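Tretik cloth and grid sessions: gallery

Kornél Gulyás and Benedikt Schnyder are building a set of demonstrations for the Tretik folding model. The pictures are from the two-arm table at Pronham. Most of the set is towel work, with a smaller share of flat items. We had 94 episodes accepted by Sunday, September 5, 2021.

Close work at the hem. Placing both fingertips before the first pinch takes longer than the pinch.

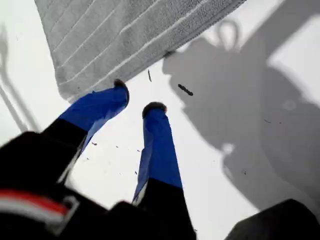 Do failed attempts go into the set?
They are kept in a separate folder with a fail tag, and training runs can include them or leave them out.

Both arms on the striped cloth, one at the top and one at the bottom corner. Imre Bodnár asked for more starts with one side already folded over, so we added 16 of them to the plan.

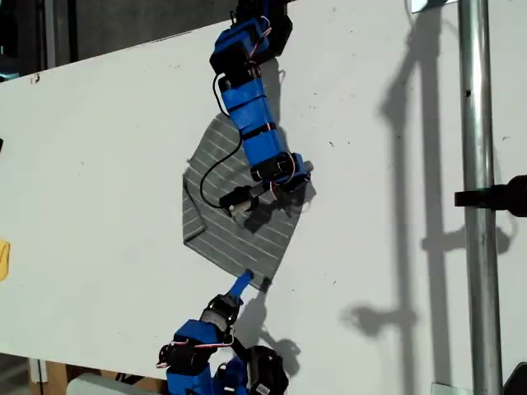 Flat items

Cloth forgives a bad angle. A long flat piece needs the two arms to agree on it, and the early episodes were the shakiest in the set. Kornél threw out seven and recorded them again.

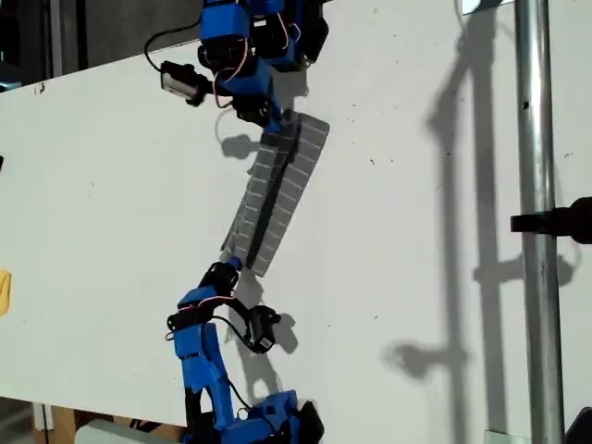
Two-arm hold, gridded piece at a diagonal.

Győző Somogyi reviews every episode before it gets a label. He trims the idle time at both ends and writes one sentence on what the operator was trying to do. 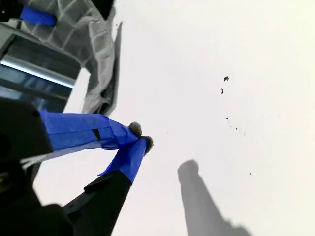

Labels for finger state gave us the most trouble. Two reviewers would mark the same moment differently, one as open and one as closed. Fuzzy pads side by side with a small gap and nothing between them now get their own label, "near, empty". Máté Csizmadia is going back through the January episodes to apply it.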